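Inicio > Cocina > Pequeños aparatos > Exprimidores

Llevo desde octubre con el exprimidor de palanca Vutonel en la encimera y ya no lo guardo nunca. Lo compré en una ferretería de Camargo después de cargarme el tercer eléctrico barato, y menudo cambio. Pesa lo suyo, pero no se mueve ni un milímetro cuando aprietas – lleva unas ventosas en la base que agarran de maravilla.

Con una bajada de palanca sale casi todo el zumo. De cuatro naranjas medianas saco un vaso bien lleno en unos 10 segundos por pieza, y la cáscara queda seca, seca.

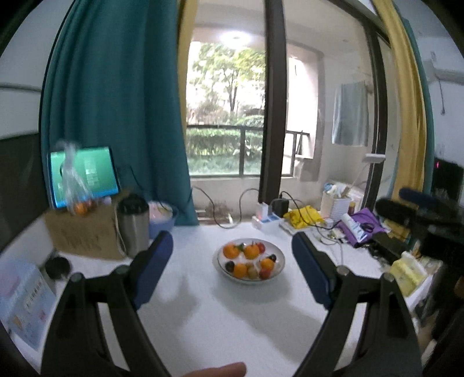
También va muy bien con la granada, que era mi gran duda. Eso sí, hay que partirla por la mitad y bajar despacio, porque salpica (¡lo digo por mi camisa blanca!). Con pomelos muy grandes se queda justo: el cono es el mismo para todo y toca cortarlos en cuartos.

Limpiarlo es un gusto. El colador y el cono salen de un tirón, se pasan por el grifo y listo. La palanca traía algo de grasa de fábrica, así que dadle un repaso con jabón el primer día.

Me costó 28 euros de oferta y lo volvería a comprar mañana mismo. La jarra se vende aparte, yo uso una que ya tenía en casa.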